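Ticket 557
Opened: March 30, 2024
Product: Jendedwood butcher-block countertop, oiled finish
Customer: Maj-Britt Lie
Handled by: Alvar Granström, Rustad Kitchens
Status: Open, waiting on customer

Reported problem
Customer says the counter over the dishwasher feels rough near the front edge after a cycle. She unloads straight onto the wood and wants to know if steam is getting into it. Counter was installed 2 years ago and oiled once since then, with Flillow oil.
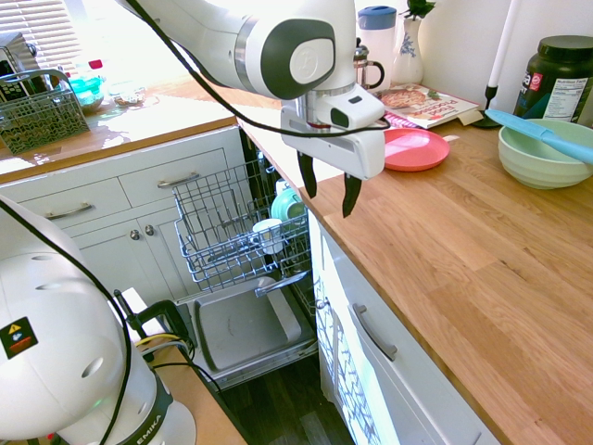
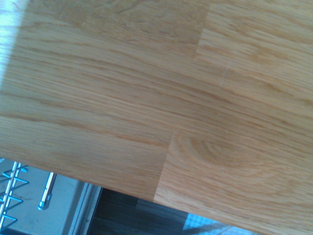
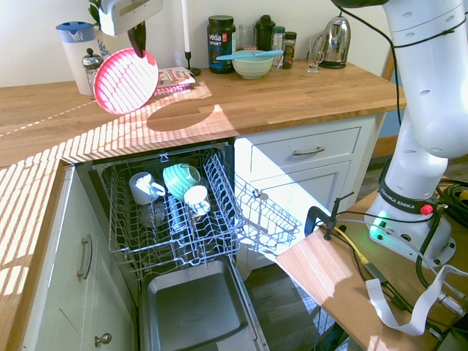
First reply (Alvar)
Roughness along a front edge over a dishwasher is usually raised grain. Steam comes up when the door is dropped right after the cycle and meets the underside of the overhang first. Asked her to check three things:

Is there a vapor barrier strip under the counter, above the dishwasher opening?
Is the underside darker there than over the cabinets?
Do any of the glue lines catch a fingernail?

Customer reply
No strip that she can find. Underside is a little darker for the width of the machine. Glue lines are flat. She runs the machine every night and opens it as soon as it beeps — the glasses dry better that way.

Second reply (Alvar)
No open joints, so no reason to replace the section. Instructions sent:

Leave the door shut for 30 minutes after the cycle.
Put a towel down before setting out bowls and cups.
Let the wood dry for 3 days, then sand the rough part by hand, with the grain. Wipe off the dust.
Oil the top, front edge and underside. Wipe off the extra after 15 minutes. Second coat the next day.
Fit the foil strip before using the dishwasher again.

Strip is part 63 in the Totetti parts list. One sent out today, no charge.

Note
Customer asked if she can use the cooking oil she has at home. Told her no, it can go sticky. She still has half a can of the Flillow — that is enough for both coats.

Next step
Customer to write back when the second coat is on. Keep ticket open until then.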